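3.2 What the growers told me about taste

I went into this part of the study thinking flavor would be the easy bit. We grew one kohlrabi, the Trallari, at two sites (Zonham, which is sandy and windy, and Susgate, which is neither) and then I carried the bulbs around to anyone who'd try a slice raw. I kept the skins on for the first round and regretted it. By August the Zonham bulbs had gone sweet and a bit nutty, and the Susgate ones were bigger but watery – more like a cucumber that wants to be a cabbage.

Cooking changed the picture quite a lot. Steamed for 8 minutes, the two were hard to tell apart, and I mixed up my own bowls twice. Five households took bulbs home and cooked them however they liked, mostly in soups and stir-fries. 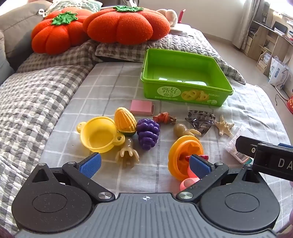 Figure 5. Toy cooking pot on a gray bed sheet with a white grid.

One grower at Maihi told me that I was asking the wrong thing, that people give up on kohlrabi at the peeling stage and a sweeter bulb won't bring them back. I pushed on this a little, and she said the leaves were what she cooked first anyway, chopped up with garlic like any other greens.

So I went back and asked all five households about leaves. Three had thrown them out! The other two liked them better than the bulb, and I've added a leaf score to the tasting sheet for the next planting (see Section 4).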